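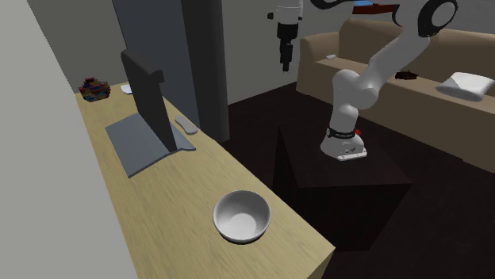 Clestis needed 18 corners and a goalkeeping error to get past Joltum, and will no doubt describe it as a tactical victory.

The only goal came in the second half, when a hopeful cross from the left drifted over everyone it was meant for and slipped through the keeper's gloves at the near post. The winger took the credit with both arms out. He had been looking for the substitute at the back of the box.

Until then the home side had treated set pieces as a kind of hobby. Most of the corners were cleared by the first defender, and one went straight out for a goal kick. Joltum managed 15 shots of their own, several of them in the general direction of the goal, and hit the bar just before the break with a header that deserved better company.

The visitors' bench felt they should have had a penalty late on. The referee, who was standing closer, did not.

A crowd of 532 watched in steady November rain, with the covered end noticeably fuller than the other three sides.

The win moves Clestis above Falcão on goal difference, at least until Falcão play their game in hand. Joltum stay second from bottom and travel next to Bakeo, who haven't won at home since August and will be glad to see them.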